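**Block sets find new homes as Skallow toy swap reopens**

BERNPORT, July 2024 – The Skallow toy swap is open again after a seven-month gap, and the building blocks went first. Again.

Doors opened at 8 in the morning in the old post office on Lukumay Street. Line out to the corner before that. Families bring in what the kids have outgrown, get a paper ticket for each item, and trade the tickets for something else off the tables. No cash changes hands. Nearly 60 families signed in by lunchtime, according to the sheet at the door, and a few more came in late and skipped the sheet.

The swap shut last December when a pipe let go over the back room. Puzzles were the worst of it, also most of the picture books. Shelves have been replaced, floor is new, and the blocks have been moved out of cardboard and into metal bins that can be wiped down.

"Cardboard was the mistake," said Subira Rashidi, who runs the swap. "We lost boxes of stuff that would have been fine in anything else. So now it's bins. They're ugly, they're scratched up, I don't care."

The bins are secondhand, from a closed hardware store in Welville. Plain gray sheet metal. Some stains on them that no amount of scrubbing has shifted, Rashidi said, and she has stopped trying.

Sorting is the slow part. Blocks come in mixed up with crayons, coins, one time a set of house keys. Everything gets tipped out, checked over and put into sets by shape and color before it goes on a table.
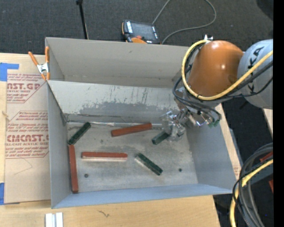

Sets are kept small on purpose. Rashidi said parents used to dig through one huge tub for half an hour and leave the rest of it on the floor, so the tub is gone. A small set costs one ticket, a big one costs two. Long rectangular blocks are the ones people ask for most, she said, as they work for bridges and roofs and fences, and a set without any tends to come right back.

Anything splintered or cracked gets pulled. Same with pieces small enough to swallow – those go in a seperate tray behind the desk and are handed out only to families with older kids.

By early afternoon the block table was down to a couple of sets and a bag of odd cylinders. The dress-up rack did well too. Board games less so, mostly for missing pieces, and there was a stack of them still sitting by the window when the doors closed.

One father from Welville said he drove over for train track and left with blocks and a stuffed walrus. He had 7 tickets and used them all. His daughter picked the walrus.

There were complaints as well. Parking, mainly. The lot behind the building is still fenced off from the pipe repairs and people were leaving cars along Lukumay Street on both sides, which made it tight for the bus. Rashidi said she has asked the town for a date on when the fence comes down and has not gotten one. Until then she is asking people to use the lot by the ball field and walk over.

The swap also needs bins. It has enough for the blocks but not for train track, toy cars or the plastic animals, which are are still in grocery bags. Metal or hard plastic is fine, dents are fine, lids are a bonus. Drop them at the side door any time the building is open.

Unused tickets from before the flood are still good. Rashidi said people have been turning up with old ones and asking, and the answer is yes, both the yellow ones and the blue ones. Lost tickets can't be replaced.

Limit is 50 items per family per visit, same as before. No car seats, cribs or bike helmets. Battery toys should come with the batteries taken out.

The swap will run every other week through the end of summer. Hours are posted on the side door.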